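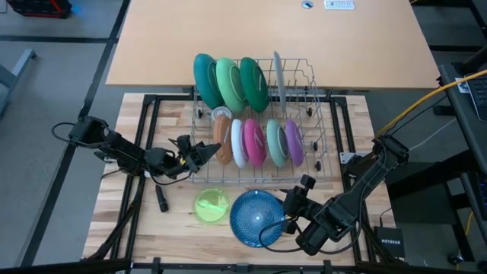
3.2 Loading the Huvel rack

Set the rack on a level surface before you put anything in it. Plates stand on edge between the wires, with the larger ones in the back row and the smaller plates and bowls in front. A small cup can sit between the two rows.

1. Fill the back row first.
2. Fill the front row. Leave a gap of 3 cm beside any deep bowl.
3. Lift the rack with both hands when moving it.

Note: Plates over 22 cm across may lean forward. Dry these by hand.

Caution: Do not stand knives point up in the rack.

Print this page | E-mail this page
Last updated: February
Contact Dukari | © Dukari Housewares | Back to top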